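Can a machine clear tables yet? (shop floor, not a factory)

Forum: Small Shops and Cafes > Equipment

gument_books
Posted Tuesday, November 3, 2020

We run a bookshop with a seating area, round wooden tables, menu cards in little wood blocks, dried flowers in glass vases. I do the end-of-day reset myself and I'm tired of it. The job is: pick up whatever is on the table that doesn't belong there, put the card and the picture frame back where they go, wipe down, square up the chairs. A rep from Anbridge quoted us for an arm on a wheeled base that is supposed to do the picking up. Has anybody here used one on tables like these?

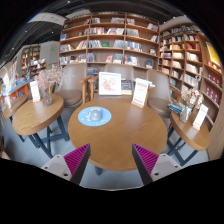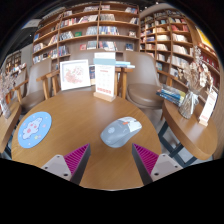
The computer mouse is the sort of thing I mean. The round blue mat stays on the table, the mouse does not.

Replies

nest_james
I fix packing machines for a living, so take this from that side. Picking up a mouse is not hard anymore. It's a solid lump with a curved top, it sits flat, and two fingers with ribbed pads will hold it fine. I'd expect a decent arm to get it most of the time. Your cards are the harder part. Thin, upright, and only held up by a slot in a block. If the fingers come in a bit off, the card comes out of the slot and then you have two things to put back.

tillside
Agree on the cards. We tried a demo unit in April for 2 weeks. It could lift cups and put them in a tub. It could not put a card back in a holder, not once while I was watching. The company had a person come in and reset it every morning.

gument_books
What did it do when it missed?

tillside
Stopped and flashed a light. Which is better than trying again and sweeping everything onto the floor, I suppose, but you still have to walk over.

L. Nicholas
I think you're both being too hard on these. A student with a tub takes 15 minutes to do our floor. If a machine takes two hours overnight and gets most of it, I don't care that it's slow. I'm asleep. People compare it to a person working beside it and that's the wrong test for a closed shop.

nest_james
Fair on speed. My problem is "most of it." If I have to check every table in the morning to find the ones it left, I've done the walk anyway, and the walk is half the job.

L. Nicholas
The walk isn't half the job at our place. Bending, carrying and wiping is. I have a bad shoulder and I would take a list of five tables it gave up on over doing all 14.

brundside_dave
What about the flowers? Dried stuff sheds if you look at it. I wouldn't want an arm swinging past those vases at any speed. A clear vase is also bad news for a lot of cameras. Ours at the warehouse has trouble with anything see-through, and we ended up putting tape on the totes.

gument_books
I'm not putting tape on the vases.

brundside_dave
Then keep it away from those tables, or move the vases to a shelf at closing. But then that's a new chore you've given yourself.

tillside
Ask how it knows what stays. That was the thing that got us. The demo picked up a coaster along with the cup, every time, and put both in the tub. Somebody had to go in and tell it coasters live on tables. Your mat has a cartoon printed on it, and I would want to see what it makes of that before paying.

nest_james
Good point. Also ask where it puts things. "Take the mouse off the table" is only half an instruction. Does it go on the counter, in a drawer, in lost property? A person works that out. The machine needs a place and a clear path to it, and with chairs pushed in around round tables there may not be one. Measure between the chairs before anything else.

gument_books
The quote is $3,000 to rent it for the trial, and they want us to sign before they visit. Cards and frames are listed as "supported items." There's no line about what happens if it breaks a vase.

L. Nicholas
OK, I wouldn't sign that. I like the machines more than the rest of you do, but they should see the floor first. Get them to bring it for one evening and do three tables as you leave them at closing, without tidying up beforehand.

nest_james
Same. And have them do the card – out of the block and back in, right way round, ten times. If they won't, you have your answer on the "supported" part.

brundside_dave
Or glue the card in the block and cross that off.

gument_books
We change the cards every month so no glue. I've written back asking for an evening visit and for the breakage terms. Will post what they say. Doing the tables by hand tonight.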